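October, notebook for the two-gripper box packing task. Starts after lunch.

Task as written on the sheet: snacks start in a pile on the checked cloth, open carton behind them, everything goes into the carton. Both hands carry a gripper. Abdul-Rahman Alhassan demonstrates, I watch the pose traces and write.

Config is the same as the Calport runs except for the tracking filter, which I took back to the Bawa defaults. The Zikunora build kept smoothing out the short wrist turns, and those turns are most of what we want to keep.

Rules agreed before starting:

- Open both grippers fully before each approach, even when the packet is thin.
- Approach from above, slow for the last 4 cm.
- One packet per grasp. If two come up together, put both down and mark the episode.
- The idle hand stays clear of the pile but in view of the other.
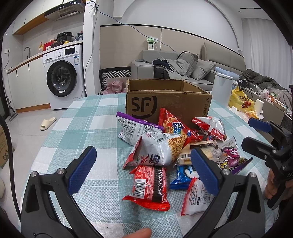
## Grasp notes

Puffy bags are easy to pick up and hard to place. They bulge when the pads close, and the width reading says "grasped" early. Raised the threshold by 2 mm and the false flags got fewer, though I want to see a full batch before trusting it.

Flat packets are the opposite. Abdul-Rahman tried sliding them toward himself first and then pinching. Works, but every slide is a different length, and I expect the policy to learn a vague shove. Switched to pinching the crimped edge directly. More misses, cleaner data.

The Oreo packet is best held upright, with the crinkled end up and the pads on the lower part. Held flat it tends to swing when the wrist turns.
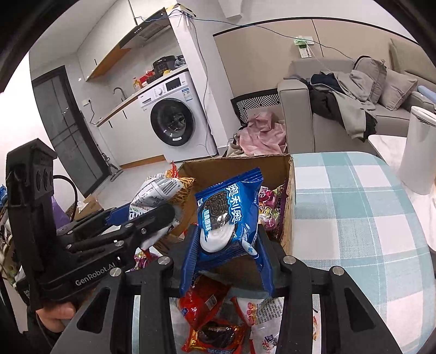 Release height matters more than I had it down for. Dropping from too high shifts whatever is already in the box, and then the replay no longer matches. Told him to lower until the packet touches something, wait a beat, then open.

First batch was 8 episodes, 3 thrown out: two for double grasps, one for a tracking jump on the left hand. Left-hand jumps came when the wrists crossed over the box - same as in the Prirnov log.

To do:

- Replay the kept episodes at half speed, check left/right time offset.
- Try a batch with the left hand steadying the box rim.
- Ask Abdul-Rahman whether the handle angle bothers his wrist after a long run.
- Put the new width threshold in the shared config.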